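Perguntas frequentes: preparação física e recuperação no Clube Gosling
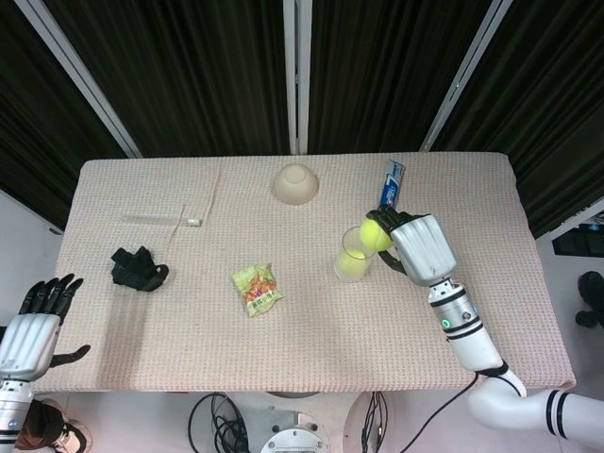
Juntámos aqui as dúvidas que nos chegam à receção, ao correio eletrónico e, com alguma insistência, à porta do balneário. Se a sua não estiver na lista, escreva-nos. Respondemos a todas, mesmo às que começam por "um amigo meu disse".

Quanto tempo devo descansar entre dois treinos de força?

Para o mesmo grupo muscular, dois dias é um bom ponto de partida. Se ao terceiro dia ainda desce as escadas de costas, descanse mais um e reveja as cargas. A dor muscular não é um certificado de qualidade, por muito que se fale dela com orgulho ao almoço.

Posso correr no dia a seguir às pernas?

Pode, devagar. Um trote em que consiga manter uma conversa inteira serve perfeitamente. Se só lhe saem monossílabos, já deixou de ser recuperação e passou a ser outro treino, mal planeado.

Os alongamentos no fim evitam as dores do dia seguinte?

Pouco ou nada, lamentamos. São úteis para ganhar amplitude de movimento e muita gente sente-se bem a fazê-los, o que chega como motivo. Mantenha cada posição meio minuto, sem balanços e sem caretas.

O banho gelado é obrigatório?

Não. Temos o tanque no piso de baixo para quem gosta, e há quem goste mesmo. Quem procura ganhar massa muscular faz melhor em não o usar logo a seguir ao treino de força. Quem tem problemas cardíacos ou de tensão arterial fala primeiro com o médico, e só depois com o tanque.

Quanta água devo beber?

Em treinos até uma hora, beba quando tiver sede. Para as sessões longas do grupo Fomley (a corrida de domínio público aos pinhais, como lhe chama a receção) pedimos que levem 850 ml. Há um bebedouro a meio do percurso, que funciona quando lhe apetece.

E o sono?

Aponte para 8 horas. Sabemos que tem filhos, vizinhos e um telefone. Ainda assim, não vendemos nada na loja que faça o mesmo efeito.

O que é o plano Grisov?

É o nosso programa de regresso ao exercício para quem esteve parado mais de três meses. Começa com caminhada, bicicleta e força com o peso do corpo, e só mais tarde passa aos halteres. As primeiras duas semanas parecem fáceis demais. É de propósito, e pedimos que não acrescente séries às escondidas, porque depois nota-se.

Posso usar o rolo de massagem todos os dias?

Sim, um ou dois minutos por zona. Evite a lombar e as articulações. Devolva o rolo à prateleira: na última contagem faltavam quatro, e não acreditamos que tenham saído a rolar.

Quanto custa a aula de mobilidade?

Os sócios têm uma aula por semana incluída. As restantes custam 8 euros cada. A sala Jindberg abre às sete da manhã e a inscrição faz-se na aplicação ou ao balcão.

Estou com febre. Treino leve?

Cama leve. Volte quando passar um dia inteiro sem febre e sem medicação para a baixar, e recomece com metade do volume habitual.

Quando devo procurar um fisioterapeuta?

Se a dor é aguda, se há inchaço, se a articulação falha ou se a queixa não melhora ao fim de uma semana. A consulta marca-se na receção. Traga calções e os exames que tiver.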